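Subject: Re: [tools-shared] Torque driver calibration interval

Rokeya Wickramasinghe wrote:

> We currently send the Gakton drivers out every 12 months regardless of use. The lab at Zerkport has asked whether we can move to a cycle count instead. Their argument is that two of the units barely leave the drawer. Does anyone have numbers on drift versus cycles for the low range? I would like to settle this before the April order goes in.
>
> Also, is the Holtik tester good enough for interim checks, or do we still need the deadweight arm?

Rokeya,

I have numbers for one unit only, the low-range driver on the Whitelaw bench. It was logged from the day it came back from its last calibration. Setpoint was left at 200 cN·m the whole time, and the spring was not backed off between shifts, so treat this as close to worst case.

- At 300 cycles: no change I could separate from tester noise.
- At 682 cycles: reading low by a little over one percent.
- After that the unit sat for a month at setpoint and came back lower again, with no cycles added.

The last point is the one I would pay attention to. A pure cycle count would have missed it. If Zerkport wants to count cycles, I suggest keeping the 12-month limit as a backstop and using whichever comes first. The two units that stay in the drawer would then stay on the calendar, so they save nothing there, but the heavy-use units get pulled earlier and that is where the risk is.

On backing off the spring: the instruction sheet says to return to the lowest scale mark after use, and not below it. Several of the drivers I checked had been wound past the mark. Doing that can unseat the spring, and the first few clicks afterward are not usable. I run five clicks at mid scale before taking any reading and throw those away.

On the Holtik tester: yes for interim checks, with two conditions. Use the stiffer joint simulator, as the soft one spreads the readings, and mount the tester to the bench. Held by hand, I got scatter about twice as wide. The deadweight arm is still needed to check the tester itself. I use the 137 g weight for the low point - it is the only small one with a current certificate.

Plain screwdrivers are outside all of this. They go on the pegboard hooks, carry no sticker and should not be entered in the calibration list. There were three in the list when I last exported it, and each one generates a reminder.

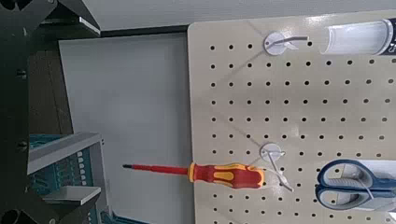

**Bench Tools and Metrology Group**

If there are no objections I will change the interval field to "12 months or 500 cycles" for the low range only. The mid range can wait until someone has logged a unit. The raw readings are in the shared folder as a CSV, one row per check, tester offset not applied.

Rokeya, can you ask Zerkport how they plan to count? A tally sheet is fine with me - the counter caps have been dropping cycles at low torque.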